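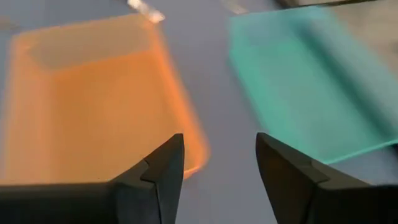
The blue-gray top, February.

February, late afternoon going on evening

I meant to write this up at lunch and then got talking, so forgive the order of things. This is the second beating of the Stusitz flax, the bale with the twine still on it, and I want to get it down while I can remember how it felt in the hand, which is the part that never makes it into the book and is always the part I go looking for later.

I weighed out 300 grams dry and let it soak overnight in the tall pail. It came up paler than the first batch and quite a bit softer. I had been worried about the cook, because Rodrigo Marinho and I disagreed about it last time (he wanted it shorter, I wanted it the way we have always done it, and in the end we split the difference and neither of us was happy). I gave this one the full cook and rinsed until the water ran clear, which took most of a cup of tea and a long phone call with my sister.

Beater

Into the Triltis with the roll up for the first little while, just to get everything moving around the tub, then down by small steps. The flax wanted to rope up at the narrow end, as it did before, so I stood there with the paddle and kept it honest. After 2 hours I pulled a spoonful into a jar of water and shook it. Nice even cloud, a few long strands hanging about at the top. I gave it a bit longer and the strands were mostly gone. I could have stopped there and I rather wish I had, for reasons that come under Drying.

The roll makes a dry sort of chirp at the lowest setting. It may be the bearing on the belt side. Whoever uses it next, please listen for it before loading and write down here what you hear, even if it's nothing.

Pulling sheets

I used the Lambert mold, the bigger one with the patched corner. The patch is holding, but it leaves a faint thumbprint of a mark in the sheet, so I turned the mold end for end with each pull to keep the marks from stacking up in the post. Drainage was slow! I counted on a slow vat with flax, but this was the kind of slow where you have time to look out the window and think about supper. A warmer vat helped some. I topped it up twice from the kettle and the last several sheets let go of their water noticeably faster.

Couching went well once I stopped rushing the first edge. The new Gokon felts are lovely, thick and a little hairy, and they take more wetting out than the old ones did. I lost the first sheet to a dry patch and scooped it back into the vat, no harm done. Please wet these felts through and wring them before you start, and don't trust them just because the top one feels damp.

Rodrigo came by partway through and pulled a few himself. His are thinner than mine and a good deal more even, and I have put a pencil tick on the corner of each so we can tell them apart when they're dry. He does a quick little side shake right as the mold comes level. I tried it and got a wave across the sheet, so there's my homework.

Pressing

The whole post, without the felts, would be the number worth having, but I can't see how to get it, so I weighed everything together on the floor scale as before. It was 1,982 grams off the drip tray and 1,202 after the press, which is more water out than I expected from one pressing. I brought the press down gently and let it sit between turns. Last time I cranked it all at once and crushed the edges, and those sheets are still in the drawer looking sorry for themselves.
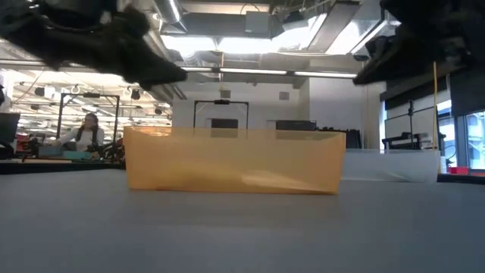
Drying

Half the sheets went on the boards and half in the stack with blotters. The board ones were already pulling at the corners when I looked in after supper. I think that's the overbeating. Flax beaten this long shrinks like a wool sweater, and I knew that perfectly well and kept going anyway because the sound was pleasant and I was enjoying myself. I've laid damp strips along the loose edges and turned the fan away from them.

The blotter stack is behaving. Change the blotters first thing in the morning, and again before you go home.

For next time

Stop the beater when the long strands thin out, and don't wait for them to vanish.
Try half the batch with a little cotton in it. Rodrigo thinks a quarter cotton, I'd go lower.
Warm vat from the start.
Order more blotters, the soft kind.
Leftover pulp is drained and in the fridge behind the size, labeled. It should keep through the week, so use it for small cards if you like.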